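Territory planning without the spreadsheet

Flomow makes scheduling software for field sales teams. Its newest release, Mustavura, assigns accounts to reps and rebalances territories when someone leaves or a customer moves. We spoke with the company's product lead on a Tuesday morning.

The first question was why territories need their own tool. "Most teams draw them once a year, in a spreadsheet, by zip code," the product lead said. "By spring the workloads have drifted. One rep has 166 accounts, the next has twice that, and the manager hears about it when a renewal is missed."

Mustavura reads accounts from the CRM and weights each one by visit frequency and expected visit length. The result is a workload figure in hours, which managers can cap per rep.

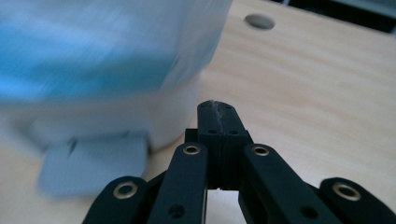

Changes are proposed, never applied on their own. "A manager sees the old owner, the new owner and the reason," the product lead said. "Accounts can be locked. If a rep has a long relationship with a buyer, you lock it and the solver works around it."

Pandis, a distributor of catering supplies, ran the pilot with 20 reps. The first import took 2 days, most of it spent on duplicate addresses. "That is normal — the data is always worse than people think," the product lead said.

The current limit is 600 accounts per rep. Larger books have to be split before import. A connector for Đồng, the order entry system Pandis uses, is in testing and is planned for December. Offline editing on phones is not on the roadmap.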